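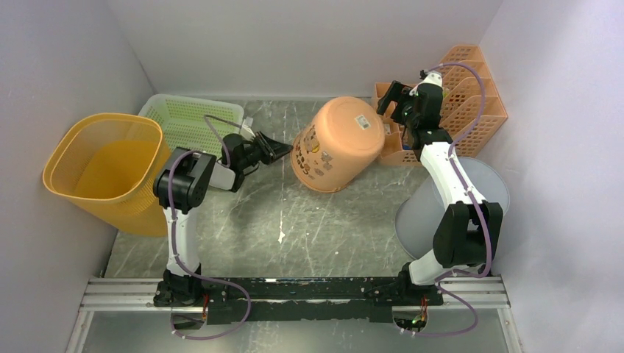
## What went wrong with the left arm

So, the fault. Our task for the Trokora project was getting two arms to tidy plastic baskets and buckets, and the left one kept stopping dead partway through a reach. No warning, just a frozen arm and an error code, 417, which the Ando manual lists as "communication lost" (thanks, very helpful!).

Meinir and I blamed my code first, fair enough. I'd set the watchdog timeout to 1000 ms, so I bumped it to 1100 and the arm still quit, usually when the elbow was opening out towards the orange bucket. Ngan-ling then slowed everything right down and watched the purple cable while I jogged the joint by hand. Every time the cable pulled tight, the signal dropped. We had clipped it too close to the base and there wasn't enough slack left for a full reach.

The scary bit was the right arm, which carried on moving while the left one sat there! My stop signal only went to whichever arm had the fault. It now goes to both, and we test it each Monday before anyone runs a program.

We re-clipped the cable with a longer loop and reran the whole sorting routine. Log entry 1659 is the last dropout we've had. I still want to swap the connector at the base, but the new one hasn't arrived yet.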